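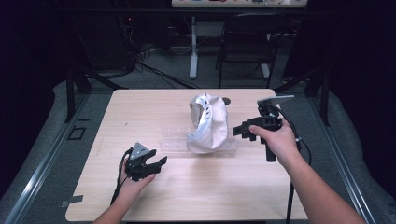 From: Romain Besson
To: clandcombe-walkers
Subject: Re: Re: the footpath signs, again

Before anything else, the message I'm replying to, trimmed because the original ran to several screens and included a poem:

> I walked the Gravberg loop on my own last month using only the new signs, as was proposed at the pub, and I would like it recorded that I ended up in the parking lot of a tile warehouse. The sign at the second stile points at the sky. The one by the culvert says "Gravberg" in both directions. I'm told this is technically correct because it's a loop, but I don't find it a comfort.
>
> I also think the printed guide should go back to having times in it. People want to know how long a walk takes. I know Romain has views.

Romain does have views, thank you.

On the signs, I concede nearly everything. I went up with a wrench and fixed the one pointing at the sky, which had slipped on its post and was kind enough to slip again while I was holding it. It now points at the path, or at least at the hedge the path goes behind. The culvert one I left alone. It is a loop. Gravberg is in both directions. If you keep walking you will get there, and I can't think of many other signs in the county that can promise as much.

The tile warehouse is a different problem. That turn used to be marked by a dead elm, and every guide we've printed says "left at the dead elm." The elm came down the winter before last. I've asked for suggestions for a new landmark and so far I have "left at where the elm was," from three different people, all of whom have lived here since birth. Would somebody with less history please go and stand there and tell me what they see?

Now, the times. We took them out because they were mine. I walked every route in the book with a watch, wrote down what it said, and for 2 years afterward got letters. The fast walkers wrote to say I had called them liars. The slow walkers wrote to say they'd missed the last bus from Pradell on my account. One man had done the reservoir path in half the printed time and wanted a correction issued. A couple with a small child and an old dog took most of a day over it, had a lovely picnic, and wanted the same thing.

I looked at how other guides handle it. Most of them use a rule: so many minutes for the distance, then some extra for the climbing. It's a fair rule and I've used it myself on big hills. It's no good at all on ours. Our hills are small and our stiles are terrible. The stretch from Liapis farm down to the ford would take five minutes by the rule, and I have never seen a human being do it in under 20, owing to the gate, the second gate, the mud between the gates, and the goose.

So what I'd propose is this:

- We print the distance and the climb, and stop there.
- We add a line per walk about what slows you down. "Two bad stiles and a goose" tells me more than "1 hr 15."
- Where a bus is involved, we print the bus times, and people can do their own worrying.

I can hear the objection already, that bus times change. They do. They changed in December, in fact, and the new ones are taped inside the shelter at Pradell, facing the wall. I've copied out the ones I could read by leaning.

On the wider question of whether the guide should be printed at all – raised by the person who also wants it in larger type – I'm for it. I know everyone has a phone. I've met everyone on the hill, turning slowly in circles with the phone held up like a lantern, asking me which way is Clandcombe. A folded bit of paper gets soggy and then it's a soggy map. I've had worse companions.

The maps do need redrawing, mind you. The present one has north at the top on one side and north wherever it would fit on the other. I drew both sides, so you can leave off guessing who to blame. If anyone has a steady hand and no strong feelings about contour lines, write to me off the list.

Two smaller things. The kissing gate at the top of the lane has been rehung and now swings the other way, which has caught out everybody who goes through it without looking, me included. And whoever has been answering this list's questions about dogs on the reservoir path with "it depends on the dog": please stop, we have had complaints from owners who took it personally.

I'll be up at the elm, or where it was, next time it's dry. Bring ideas and boots.

Romain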